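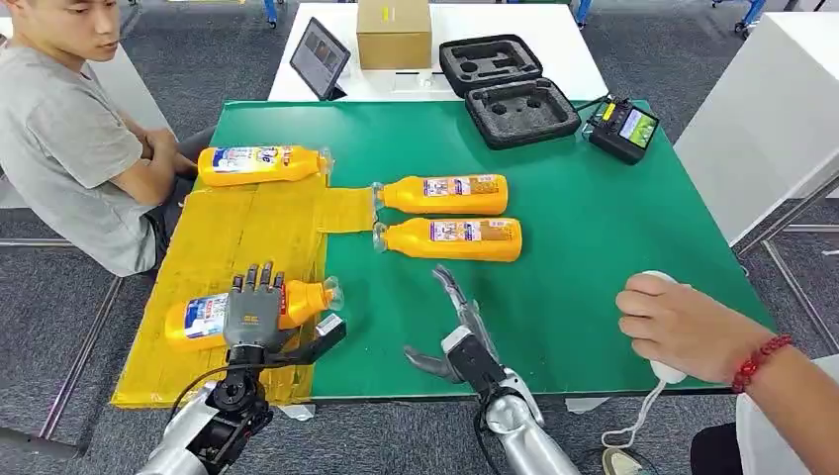

# Call for Participants: Bimanual Handling Demonstrations

Verkton invites applications from adults who wish to take part in the Urkum collection, a set of guided demonstrations used to train a learning system for two-handed robots. The present round concerns household bottles laid on their sides, which the robot must grasp, lift and place on a table.

## What participants do

Each participant works in one of two roles. The operator guides the arms and hands through a handheld controller. The observer sits at the table, watches each attempt and records whether it is to be kept, repeated or discarded. Roles are exchanged at the midpoint of every session.

The round calls for 324 accepted demonstrations. Attempts in which a bottle slips are also stored -- they are labeled separately and do not count toward the total.

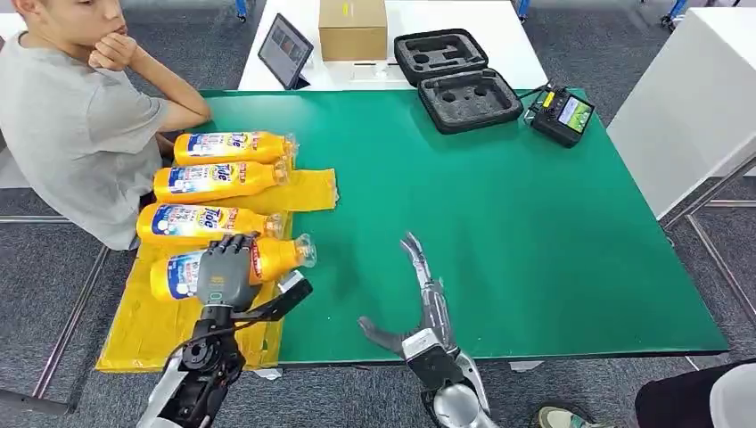

*Left hand grasping a bottle, right hand open above the table.*

## Requirements

- Age 18 or older
- Comfortable use of both hands for the length of a session
- Ability to follow a written protocol in English
- No prior experience with robots is needed; training on the Sareo control software is provided and paid

## Terms

Sessions last two hours and are paid at a fixed rate, stated in the participation agreement. Participants may withdraw at any time and will be paid for sessions completed. Camera recordings may show the faces and hands of those present, and written consent is required before the first session.

## How to apply

Applications are accepted through March 31. Please send a short statement of availability to Khải Khúc, Participant Coordination, Verkton, with "Urkum bottles" in the subject line.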